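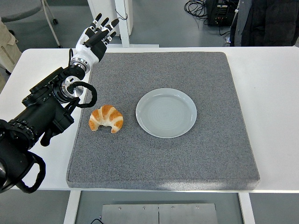 Bench two, hand open over the mat, croissant and plate set out.

May 24, 2023

Spent a good part of today on the equipment list for the next budget round, and I want to get my thinking down while it's fresh (and before the August deadline creeps up on us as it did last year).

The big question is still the hand. We have two offers on the desk. Dotbridge want 914 for the yearly service plan on the one we've got, with fingers and thumb covered but the wrist cabling left out, and that's a pity as it's the wrist cables I worry about most. Have a look at the loop out by the silver flange and you'll see what I mean, it bends outward in a tight loop and I do wince a bit at the tighter turns. Vidal will do a sleeve and clip kit for 470, fitted, and I'm very much inclined to say yes to that whatever we decide about the plan.

Then there's the mat. I'm fond of the grey one, it's kind to plates and it doesn't glare back at us under the ceiling lights, but one mat between two benches is a nuisance. Greltier sell them in packs and I've asked for a price on the same thickness. If we change thickness we have to redo the table height in the settings, and I'd love never to do that again!

Floor cables: please can we put proper covers on the list this time. There's a real tangle by the black box at the back and we all step round it. Flurix quoted 660 for covers and a small wheeled rack to get the box up off the floor – dearer than I'd hoped, though the rack would do for bench one as well when we swap over.

Lead time on the Vidal kit is 9 weeks, so it needs ordering first. The rest can wait for the budget meeting.

Still to do: ask Dotbridge if they'd add the wrist for a bit more, measure the gap under the table for the rack, find the old Greltier invoice (blue folder, I think, or possibly the drawer with the hex keys). Food props come out of consumables as before, so leave those off the sheet.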